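Socks keep losing their stretch at the cuff

Asked by Sota Imai

I buy decent cotton blend socks and after two months the tops go slack and slide down into my shoes. I wash warm and dry on high with the towels. Is it the dryer or the socks?

2 answers

Angeliki Tsakiris
Mostly the dryer. Heat breaks down the elastic. Wash cold, inside out, and hang them by the toe — if you hang them by the cuff the wet weight pulls on the part you want to save.
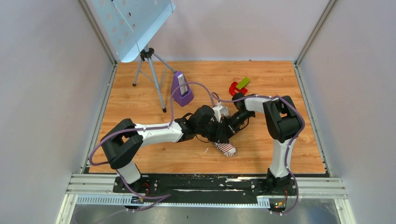 Also stop folding one cuff over the other to keep pairs together. Lay them flat and fold in half. I switched in July and the older pairs have stayed up fine.

Vidar Berge
I dry mine on high and they last years. Buy thicker ones.

Comment from Sota Imai, December 27, 2021
Thanks, trying the cold wash first. Does fabric softener matter?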